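# クラシックギター：トレモロの練習、遅いテンポはどこまで必要ですか

**marinho_6gen** さんの投稿

はじめまして。日本に来て八年になります。日本語は母語ではないので、おかしい表現があるかもしれませんが、よろしくお願いいたします。

クラシックギターを独学で四年、そのあと先生について二年習っています。今、トレモロの曲に取り組んでいますが、音の粒がそろいません。p-a-m-i の順で弾くと、m の音だけ少し弱く、そして少し早く出てしまいます。録音を聞くと、馬が片足を引きずって走っているような感じです。

先生は「メトロノームを60にして、一拍に四つの音を入れて、それで完全にそろうまで速くしてはいけない」とおっしゃいます。私はこれを三か月続けました。60ではそろっています。しかし曲のテンポに上げると、また同じ癖が戻ります。遅い練習が足りないのでしょうか。それとも、遅い練習と速い演奏は違う動きなのでしょうか。

楽器はMerkettiの松、弦はUsikのノーマルテンションです。弦長は普通のサイズです。

---

**nejimaki** さんの返信

自分も同じところで一年くらい止まっていました。先生の言うことは正しいと思いますが、「そろうまで速くしない」を文字どおりに守ると、いつまでも速くならないです。

おすすめは短いバーストです。ゆっくり二拍弾いて、次の一拍だけ目標のテンポで弾いて、すぐ戻る。速いところは四つの音だけなので、力む時間がありません。慣れたら速い部分を二拍、三拍と伸ばします。

あと、Usikのノーマルは1弦がけっこう柔らかいので、a指が深く入りすぎているかもしれません。深く入ると次のmが慌てます。

---

**tabun_ensou** さんの返信

私はバーストには反対です。

速い動きを少しだけ入れる練習は、悪い癖も速いまま覚えます。私は音大の副科でギターを取っていたころ、それで右手の薬指が固くなって、直すのに長くかかりました。60で三か月というのは、短いほうだと思います。

それから、質問の中に「60ではそろっています」とありますが、どうやって確かめましたか。耳だけだと、遅いテンポでは甘く聞こえます。波形で見ると、そろっていないことがよくあります。

---

**marinho_6gen** さんの投稿

お二人とも、ありがとうございます。

tabun_ensou さんのご指摘のとおり、耳だけで判断していました。昨日の夜、録音をソフトに入れて波形を見てみました。60でも、m の音の山が低いところが何か所もありました。とても恥ずかしいですが、勉強になりました。

バーストのほうも試しました。四つの音だけなら、思ったよりきれいに弾けます。ですから、今は両方とも正しいように見えて、かえって迷っています。

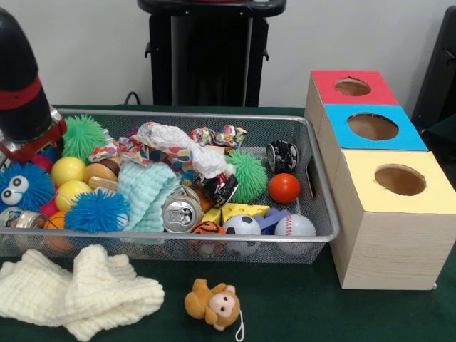 **Corska** ｜ 常連 ｜ 投稿数 2,718 ｜ クラシックギター・19世紀ギター

横から失礼します。私も外国人で、日本語は長く勉強していますが、今も助詞をよく間違えます。読みにくいところはお許しください。

お二人の意見は、私には反対に見えません。問題は「何を遅くするか」だと思います。

メトロノームを遅くすると、多くの人は指の動きそのものも遅くします。指がゆっくり弦に近づいて、ゆっくり離れます。これは速いトレモロの動きとは別の動きです。私の先生は、「音と音の間は長くてよい、しかし弦をはじく瞬間はいつも速く」と教えてくれました。弾いたらすぐ次の指を弦の上に置いて、そこで休みます。音は短く切れますが、練習ですから構いません。

やり方を書きます。

1. 一つの音を弾いたら、すぐに次の指を弦に置く。
2. 置いたまま、力を抜いて待つ。
3. 次の拍で、速く、小さくはじく。
4. 音量はメゾピアノで始める。大きい音にすると、手の甲に力が入ります。

これを60で、一拍に一つの音で行います。一拍に四つではありません。退屈ですが、十分間だけにしてください。それ以上すると集中が切れて、私の場合はかえって悪くなりました。

m が弱い人は、a を弾いたときに m も一緒に少し動いていることが多いです。鏡を右手の前に置くと、よくわかります。

---

**nejimaki** さんの返信

Corskaさんのやつ、いわゆるスタッカート練習ですね。それは自分も賛成です。ただ、それだけで曲のテンポまで行けた人をあまり見たことがないので、やっぱりどこかでバーストは要ると思います。

---

**tabun_ensou** さんの返信

「あまり見たことがない」は、見た人数によると思います。私の周りでは、スタッカート練習とアクセントの移動だけで弾けるようになった人が何人もいます。

アクセントの移動というのは、p-a-m-i の a に強調をつけて弾いて、次は m、次は i、と変えていく練習です。弱い指を普段から強く弾かせるので、m の問題にはこちらのほうが直接です。

---

**nejimaki** さんの返信

アクセント移動はいいですね。そこは異論なしです。バーストで指を痛めたというのは、長くやりすぎたか、目標のテンポが高すぎたのでは？ 責めているわけではないです。

---

**tabun_ensou** さんの返信

それはあったかもしれません。当時は一日に二時間くらいやっていました。今考えると無茶です。それでも、独学の期間が長い方に最初にすすめる練習ではないという考えは変わりません。

---

**yoru_no_tsume** ｜ 投稿数 217

爪の話が出ていないので書きます。m の爪の形を見てください。a と i より少し長いだけで、弦に引っかかる時間が変わります。私は m だけ短くして、左側の角を丸くしたら、練習を変えないで半分くらい直りました。やすりのあとに細かい紙で磨くことも大切です。

投稿主さんの「m が早く出る」という点は、爪が長いときの症状とは少し違うかもしれませんが、確認する価値はあります。

---

**Corska** ｜ 常連 ｜ 投稿数 2,718 ｜ クラシックギター・19世紀ギター

爪のことを忘れていました。yoru_no_tsume さん、ありがとうございます。

一つだけ付け加えます。爪を変えた日は、練習の結果を判断しないほうがいいと思います。指が新しい長さに慣れるまで、私は三日かかります。爪と練習方法を同じ日に変えると、どちらが効いたのかわからなくなります。

---

**marinho_6gen** さんの投稿

皆さん、本当にありがとうございます。鏡で見たところ、a を弾くとき、確かに m が一緒に動いていました。自分では全く気がつきませんでした。

爪は、m が a より少し長かったです。Corskaさんの助言に従って、今週は爪だけ直し、練習は今までのままにします。来週からスタッカートの練習を十分間、そのあとアクセントの移動をします。バーストは、まず先生に相談してから決めたいと思います。

一つ質問があります。スタッカートの練習のとき、親指も同じように弦の上に準備しますか。それとも、親指は自由にしておきますか。

---

**tabun_ensou** さんの返信

親指も準備します。i を弾いたらすぐに p を低音弦に置いてください。ここを省くと、四つの音のあとに小さな隙間ができて、曲になったときに目立ちます。

---

**nejimaki** さんの返信

自分は最初の一週間は親指なしで、a-m-i だけでやりました。親指が入ると急に考えることが増えるので。どちらでもいいと思いますが、混乱したら一回抜いてみてください。

---

**marinho_6gen** さんの投稿

わかりました。初めは親指なしで試して、慣れたら入れてみます。10月に教室の発表会があるので、そのあとでまた録音の波形を見て、こちらに報告いたします。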